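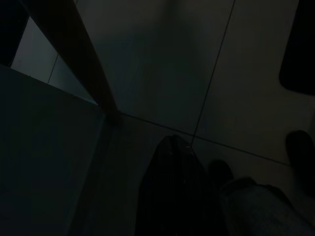
Floor check, lights low. Shoes, bag, furniture leg: the usual suspects.

1/ We now have house rules for working around the robot. I wrote them, so I'm the one who gets to be disappointed. The 24 March 2019 version replaces one from December that ran to 200 lines and was read by its author.

2/ Rule one: bags live on the hooks. A bag on the tiles is a trip hazard for you and a surprise for anything that planned its path before you arrived. My own bag has been cited under this rule. I'm appealing.

3/ Rule two: say "moving" before it moves. Out loud, in a voice a person could hear. Khoa Âu would like it known that a thumbs-up behind a monitor is not a signal.

4/ Rule three: lights all the way up before the arms get power. If you can't tell a shoe from a shadow, neither of you should be going anywhere.

5/ Rule four is the tabletop. Keys, badges and cards go in a row near the front edge, laid out before the run starts. Bigger stuff goes farther back. Yes, we argued for an hour about what "near" means.

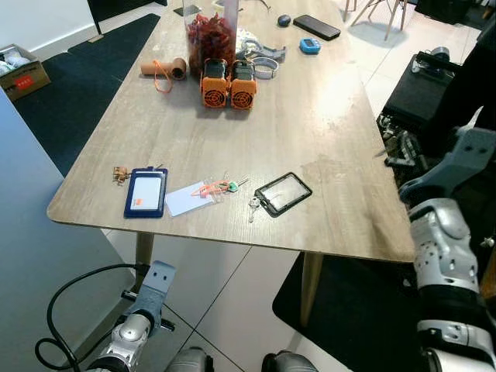

6/ We settled on "where you'd look first if you'd lost them." Trultov, our sister lab, uses a ruler. Trultov also has a laminated sheet about how to use the ruler.

7/ Nobody reaches over the table while the arms are live. Ask for a stop, wait for the answer, then reach. Up to 3 people in the room, and one of them holds the stop button and does nothing else. It's the most boring job we have and people keep trying to improve it with a phone.

8/ If you drop something, leave it there until the stop. I know it's your key. It'll still be your key in 2 minutes.

9/ Someone asked whether all this counts as a standard. It's a sheet of paper taped to a door — the tape is pretty good. If your shop has a rule we're missing, send it over. Short ones preferred.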